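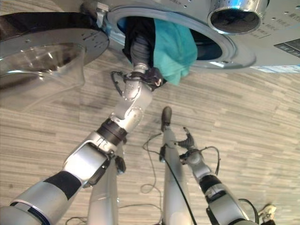

The Viltonari Laundry Kit is an add-on package for two-armed household robots, sold by the firm Viltonari of Brarnisness and meant for people who would like a machine to empty the washer for them. It is offered both as a one-time purchase and as part of a monthly service plan, and it works with front-loading washing machines only.

Contents

The kit comes with a pair of soft finger covers, a set of floor markers for parking the robot in front of the washer, and the Yin software, which does the real thinking. Yin looks for the rim of the drum, picks out a bit of fabric it can get hold of, and then sends one arm in while the other waits nearby to help with anything long, such as a bath towel or a bedsheet. A standard load can take up to 30 minutes to unload, a good deal slower than a person would be, though owners tend to start it and go off to do something else.

Price and plans

The kit sells for $249 without the robot, and a compatible two-armed robot from the same firm begins at $4,000. Households that would sooner not buy anything outright can sign up for Drollwood, the company's rental and repair plan, which has a minimum term of 2 months and includes a visit to set everything up. New renters have usually been taken on in August, when the firm's order books open.

Reception

Early owners have been fond of the kit on the whole, and many write kindly about how gently it handles towels and knitwear. Complaints center on dark clothes, which Yin can have trouble telling apart from the shadows at the back of the drum, and on small socks, which it sometimes leaves behind under the lip of the rubber door seal (a quick feel around with the hand is suggested in the manual). Top-loading machines are not supported.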